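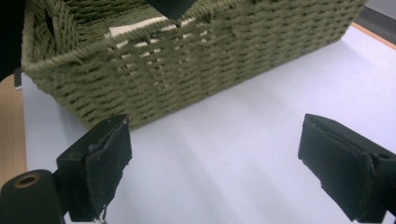 Why do people keep open baskets for paper when they own folders and drawers? Most of the households we spoke to said a basket takes one movement to use, while a folder or drawer takes several.

Figure 3. Green woven basket with white paper or thin card inside, on a white tabletop.

4.2 Open baskets as holding places

Of the 67 households in the Trendham study, more than half kept at least one open basket on a table, bench or shelf near the front door. Participants used it for mail, school notices, receipts and anything else that had no settled home. We call these holding places, following the term used in the earlier Belside survey.

The basket in Figure 3 is rectangular, with walls of thick twisted cord or paper rope and a handle opening in the end. The weave leaves small gaps, and the white sheet can be seen through them as well as above the rim. Participants disagreed on whether this was a good thing. Several liked being reminded that there was paper to deal with. Others said it made a tidy room look unfinished, and two had lined their baskets with cloth for that reason.

Baskets were emptied less often than their owners estimated. In the first interview, the usual answer was "every week". The diaries kept through November gave a median of 8 days between clear-outs, with much longer gaps in homes where more than one adult added to the pile. Colour and material had no clear effect on this. Depth did: shallow baskets were sorted sooner, and several participants described an overfull basket as the signal to start.

Handles mattered more than we had expected. Baskets with a handle opening were often carried to another room for sorting, usually the kitchen or lounge, then returned. Baskets without one tended to be sorted where they stood, or tipped out onto the nearest surface. Section 4.3 looks at what was left behind after sorting.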